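Coaster

A coaster is a small, flat object placed under a drinking vessel to keep it from marking the surface beneath. It is among the few household goods whose entire purpose is to be put underneath something else, and it is in practice most often found beside the glass it was meant to support. Coasters are made from wood, cork, stone, felt, ceramic, paperboard, rubber and nearly any other material that can be persuaded to lie flat.

The term is also applied to the shallow trays once used to slide bottles along a dining table, from which the modern object takes its name. The bottle was said to "coast" from one diner to the next. The modern coaster is expected to stay where it is.

Purpose

A cold drink in a warm room collects water on the outside of the glass. The water runs down, gathers at the base and leaves a ring. On varnished wood the ring may turn white, where moisture has been trapped in the finish, or dark, where it has gone through to the wood itself. A hot mug can produce a similar white mark with no water in sight. Marble is often assumed to be safe and is not, as lemon juice, wine and cola will etch a polished surface.

Secondary uses include leveling a wobbly table, covering a glass against wasps, and giving a guest something to pick at during a long story.

Forms

Coasters are sold in three broad groups.

Turned coasters are cut on a lathe from a round blank, usually hardwood. The top generally has a raised rim, and many have one or more rings cut inside it. The rim keeps the glass from sliding off and holds back any water that runs down. A raised center lifts the base of the glass clear of that water, provided the glass is narrow enough to sit on it. Wide tumblers perch on the rim instead, and a very wide mug will ignore the arrangement altogether. Turned coasters are the heaviest of the common types and the most likely to be kept after the rest of the set has been lost.

Flat coasters are stamped or sawn from sheet material. Cork is the usual choice, being cheap, light and absorbent, with enough grip to stay put on a smooth table. It stains readily, and a cork coaster in regular service soon carries a record of everything ever drunk above it. The absorbent paperboard type, known in bars as a beer mat, is meant to be thrown away and is widely stolen first.

Shaped coasters abandon the circle and the square. Leaves, fruit slices, hexagons, records and animal motifs are all common. The paw print, with one large pad and a row of toes, has proved especially durable among pet owners, who tend to receive it as a gift. It has a practical point in its favor: the main pad is already close to the shape of a glass. The toes contribute nothing and are the first part to break.
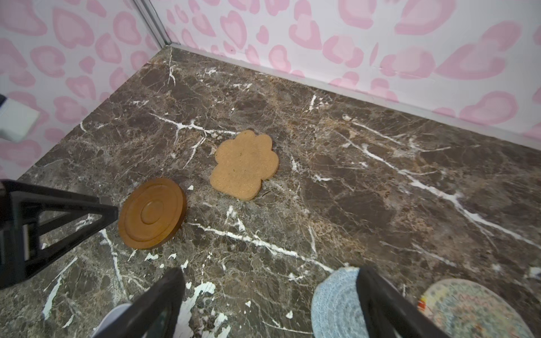

A paw-print shape with a grainy, cork-like texture, and a round wooden disc with concentric rings.

Sets and holders

Coasters are rarely sold singly. Sets of four and six are the most usual, and sets of 16 are offered to people who entertain, or who intend to. The set normally comes with a holder, either a box, a shallow dish or a post-and-base rack into which the coasters are stacked. The holder keeps its looks for years, partly from lack of use.

The Kermont pattern, a turned hardwood disc with a single ring inside the rim, was sold with a lidded box that held five of the six coasters supplied. Buyers were advised to keep the sixth in use. A later version corrected the box and was considered less interesting. The rival Pliklow set solved the problem by supplying no box at all.

Care

Finished wooden coasters are wiped with a damp cloth and dried at once. Soaking raises the grain and may split a turned piece along it, and the dishwasher does both jobs in one cycle. A thin coat of food-safe oil or paste wax, renewed when the surface looks dull, will restore most of the shine.

Cork can be washed by hand in cool water with a little dish soap, then dried flat under a weight. Left to dry on a radiator it curls, after which it will hold a puddle well but a glass badly. Old coffee stains seldom come out and are generally renamed patina.

Stone and ceramic coasters need little attention beyond a check of the felt pads underneath. When the pads fall off, the coaster begins to scratch the table it was bought to protect - a stage many reach without anyone noticing.

Collecting

Printed beer mats are the main field for collectors, with wooden and shaped coasters a smaller and quieter branch. The Macaraeg collection at Javville is devoted to household coasters and lists 569 items, arranged by material. It is open to visitors in February, when demand for cold drinks is at its lowest. Refreshments are served in a separate room, on bare tables.

See also

Beer mat
Doily
Placemat
Trivet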